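About Plilard

Plilard began in October with a kitchen table, two secondhand knitting machines and a good deal more yarn than sense. Teresa Kinsella had worked for years in the office of a hosiery mill, and when it closed she couldn't quite bring herself to walk away from the trade. She called her friend Gráinne McGrath, who could fix anything with needles in it, and the two of them spent that first winter making socks for neighbors, cousins and anybody else who would wear them and tell them the truth.

We moved into the old seed store in Zetencombe the following year, and we're still here, though we've since taken over the upstairs as well. There are 6 of us on the floor most days, and a kettle that is never off for long.
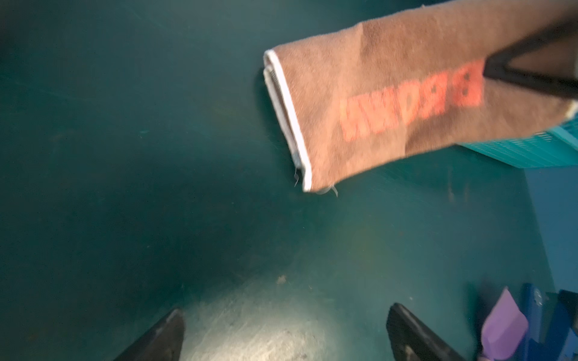
Our customers tend to be people who are on their feet all day — nurses, mail carriers, line cooks, teachers — and they write to us more than you might expect. Róisín Nic Aodha answers every letter herself, and she keeps the especially good ones pinned up by the back stairs. It was a letter that talked us into the wider cuff, and another that led to the Clevia, our lightest everyday sock, which Châu Khổng drew up over one long weekend and then patiently reworked until all of us were happy with the heel.

We knit in small batches, never more than 200 pairs of a color, so if you see one you love, please don't wait too long!

The shop downstairs is open most mornings, and you're very welcome to come in and have a look around. Ask for Eimear Nic Giolla if you'd like help with sizing.

Page updated April 2018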